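Chapter 4
Gross Motor Milestones in the First Eighteen Months

20 November 2024
By Thanakorn Suwannarat

4.1 Scope of the chapter

Chapter 3 dealt with reaching and grasping. The present chapter covers the sequence by which an infant moves from lying to sitting, from sitting to crawling, and from crawling to independent walking. Stair climbing is treated separately in Section 4.6.

A milestone is defined as the first occasion on which a child performs a movement without support and repeats it within the same day. A single success does not qualify. Parents often report the first success – the date they remember – and diary records therefore run slightly earlier than clinic records.

4.2 Sources

Two sources are used throughout. The Chaiyaporn diaries contain 3,405 entries kept by parents of 97 infants. The Folenden home visits cover almost 300 children, of whom 275 were seen at every visit. Tables marked F draw only on the second group.

4.3 Order and variation

Sitting without support precedes crawling in most children. Crawling is less regular. Some infants move on their stomachs for weeks before rising to hands and knees, some shuffle in a seated position, and a small number never crawl. Later walking is not reliably predicted by which of these patterns a child follows.

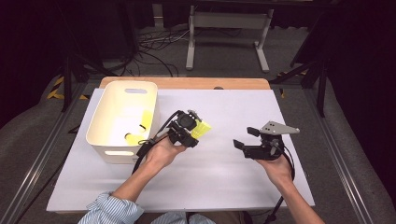
Pulling to stand usually appears before the child can sit down again in a controlled way. During this interval the infant may stand at a sofa or crib rail and cry until lowered. The interval is short, and it is recorded in the tables as a separate stage (P2).

Key terms: milestone, cruising, pull to stand, controlled descent.

Comments

mtd_october: Is P2 the same as "supported stand" in the first edition? My notes don't match.

Riralness: My son skipped crawling and walked at 13 months. Glad to see shuffling get a mention.

K. Lowe: Table F2 is missing from the download.

Contact | Copyright Folenden | Back to top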